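3.2 Tidying the cooking corner

Of the chores we tried, clearing ingredients into a pot is the one we kept going back to. It sounds too easy to be worth a paper. A three-year-old will do it for fun, and most of us do it while talking on the phone. But it asks for nearly everything a home machine still finds hard: picking the right thing from a small crowd, getting a grip on an odd shape, lifting it clear of a metal rim and letting go in the right spot. We think it is a lovely test, and a cheap one too.

The Sollcombe bench was set up with low-cost parts wherever we could manage it. The arm is a servo-driven design with narrow fingers, chosen so that a school or a small workshop could build the same thing. Toy vegetables stand in for real ones because they keep their shape and colour from one session to the next. The pot is an ordinary kitchen saucepan. We left its shine alone on purpose. Polished steel throws highlights all over the place, and those highlights wander as the arm goes by, so any method that only works with a dull painted pot has not really met a kitchen yet!

Each trial began with the vegetables lying on the table beside the pot. The software, Mersha, was given a short written request such as "put the carrot in the pot" and had one minute to finish. We ran 135 trials in all, split over 3 request types: a single named item, two items in a given order, and "everything". A trial counted as a success only if each item asked for was inside the pot at the end and the pot was still upright.
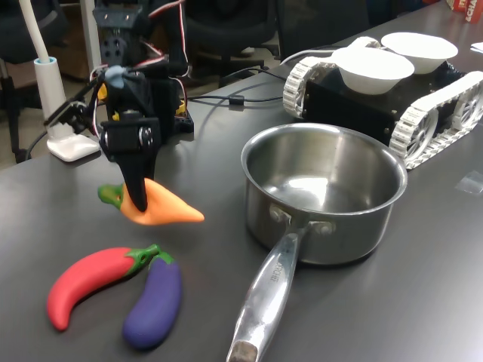
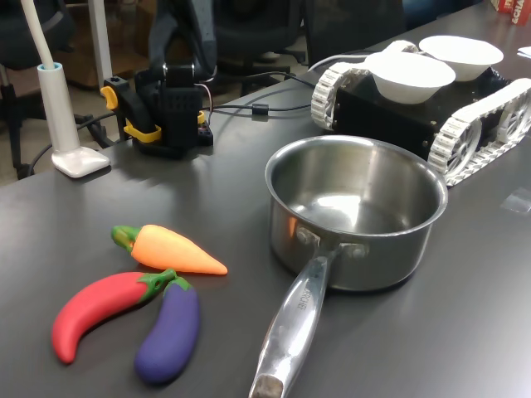
Figure 4. The pot-clearing task. First picture: the gripper finger against the carrot. Second picture: the carrot, chili pepper and eggplant beside the saucepan.

Single-item requests went best, and the carrot was the star. Its long, fairly even body gives the fingers plenty to close on, and when the first attempt missed, the second often landed. The eggplant was slower. Mersha tended to aim for the widest part, where the fingers had the least room to spare, and a small error in angle was enough to roll the toy away. The chili pepper gave us the most trouble and also the most interesting footage. Its curve means that the middle of its outline, seen from overhead, can fall on bare table. An earlier version of the planner aimed for exactly that point and closed on air, over and over, with perfect confidence.

The fix was small. Instead of aiming for the middle of the outline, Mersha now looks for a short stretch where the two sides run close to parallel and grips there. We had expected this to help with the pepper. What we had not expected was how much calmer the whole motion became — fewer last-second twists of the wrist, and far fewer bumps against the pot.

Touching items remain a weak point. When two vegetables lay with their green ends together, the arm sometimes dragged the second along with the first. People handle this without a thought by nudging one aside. We added a nudge of our own late in the project and tried it in 6 trials, too few to say much, but it freed the wanted item in 4 of them, and we were cheering from our chairs.

So, is the machine ready for the kitchen? For a real one, no. It is slow, it knows nothing about heat, and a real carrot with dirt on it would be a new problem. Still, two years ago our Conden prototype could not find the pot reliably, and the present arm can be asked in plain words and will usually make a sensible start. Section 3.3 moves to the Sunside tests, where the same planner sorts small hardware into trays.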